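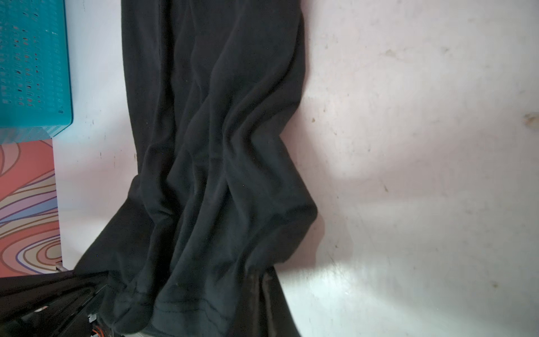 How to Keep a Seizure Log Your Neurologist Will Love

Updated 22/06/2020

I have lived with epilepsy since high school, and if I could go back and hand my younger self one thing, it would be a decent seizure log. I kept mine on sticky notes for years (please don't do this), and every appointment started with me guessing. Now I walk in with two pages and we get straight to the good stuff! It takes a few minutes a day and you can start tonight.

What you need

A notebook that lies flat, or a spreadsheet if you like typing. I use a Jultex notebook with 200 pages, and one lasts me well over a year. You also want a pen that lives with the notebook, and a phone with a stopwatch you can start without unlocking the screen. If someone lives with you, show them where all of this is kept.

Step 1: Set up your columns

Turn the notebook sideways so you have more room. Across the top write:

Date
Start time
How long
What happened before
What happened during
After, and how long until I felt normal
Meds taken on time? (Y/N)
Sleep last night
Anything else

That last column turned out to be my favorite. Mine is full of things like "skipped lunch," "stomach bug," "first day of period" and "neighbor's fireworks." July is a busy month for that one.

Step 2: Make a short code list

Inside the front cover, give each kind of event you have a letter. I use A for an aura by itself, S for staring spells, J for jerks in my arms, and B for the big ones. Write a sentence next to each letter saying what it looks like for you. Your doctor may use different terms, and that's fine, you can match them up together at your next visit.

Step 3: Fill it in the same day

Write down what you remember as soon as you feel up to it, even if it's messy. If someone else saw the seizure, ask them to tell you in plain words what they saw. Which side moved first? Were your eyes open? Could you answer? Put their version in a different color so you can tell it from your own. I was amazed how different the two were!

Length is the hard part. Everybody overestimates, me most of all, so have your helper hit the stopwatch first thing. A seizure that goes on for five minutes, or a second one that comes before you have recovered from the first, is a 911 call. The log can wait.

Step 4: Log the quiet days too

A small check mark is plenty. It proves the day was seizure-free and that you didn't just forget the notebook. Add your sleep and your meds and you're done.

Step 5: Write down every change in medicine

Draw a line straight across the page whenever a dose goes up or down, or a drug is added or stopped, and write the new dose on the line in milligrams. My evening total went to 2,000 mg one spring, and because of that line we could see right away which weeks came before and which came after. Never change a dose on your own based on what the log seems to show. Call the office and read it to them.

Step 6: Boil it down before the visit

The night before, make a one-page summary: how many of each letter per month, the longest one, missed doses, any injuries, and your top three questions. Bring the notebook too, and leave a copy of the summary for your chart.

If you miss a week

Start again today. Leave the gap blank and write "no notes" across it, and please don't fill it in from memory. My own log has a couple of gaps like that and it is still the most useful thing in my bag!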